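Lurningate Pumetti hex driver set, second look
Posted 2025-09-06
Filed under: Hand tools

I bought the Pumetti set in April, after the third person in a row told me it would be the last hex driver set I'd ever need. I have heard that about a lot of tools. Most of them are in a drawer.

The set is five drivers in a folding pouch. Lurningate sells it as a step up from the Bredley, the one I have used for years and paid a good deal less for. The pitch is harder tips, a slimmer handle and a spinning cap on the end. The tips matter to me. The cap I could take or leave, and the pouch I would have paid to leave out.
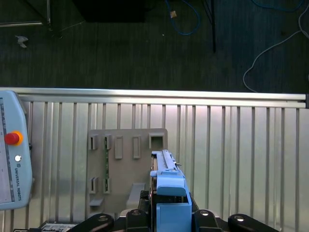
My main complaint about cheap drivers is that the corners go. You don't notice until you lean on a tight screw and the tip slides around inside the socket, and by then the screw is ruined too. I kept a tally on the Pumetti for the first few weeks: 246 screws in and out, nearly all of them small, a handful stuck with thread locker. The two middle sizes got most of that. Under a magnifier their corners look a little shiny and otherwise fine. My old Bredley would have looked about the same at that point, so I'm not ready to call it a win.

The box says 400 hours of hardness testing. It doesn't say what the test was or what counted as passing, and the leaflet inside is no help. I'd ignore it.

The handle is better than I wanted it to be. It's thin enough to roll between two fingers and the shaft is long, so you can get down past brackets and cables without scraping your knuckles. I still think the smallest driver is too long. It flexes, and you lose the feel of the screw just when you need it.
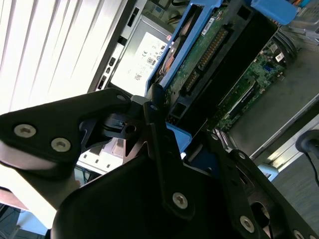 Silver hex-socket screws in flat black brackets, near an open server chassis.

Now the cap. On three of the five it spins freely. On the other two it drags, and a drop of oil only helped for some 2 days. I wrote to Lurningate and got a polite reply suggesting more oil.

Miah makes a set at nearly the same price with plain handles and no cap at all. I borrowed one for an afternoon and didn't miss anything. The sizes are printed larger, too. On the Pumetti they're gray on dark gray, and I've picked up the wrong driver more times than I'd like.

Would I buy it again? At full price, no. If it's on sale and your current set is rounding off, go ahead, but check the caps before you throw out the box.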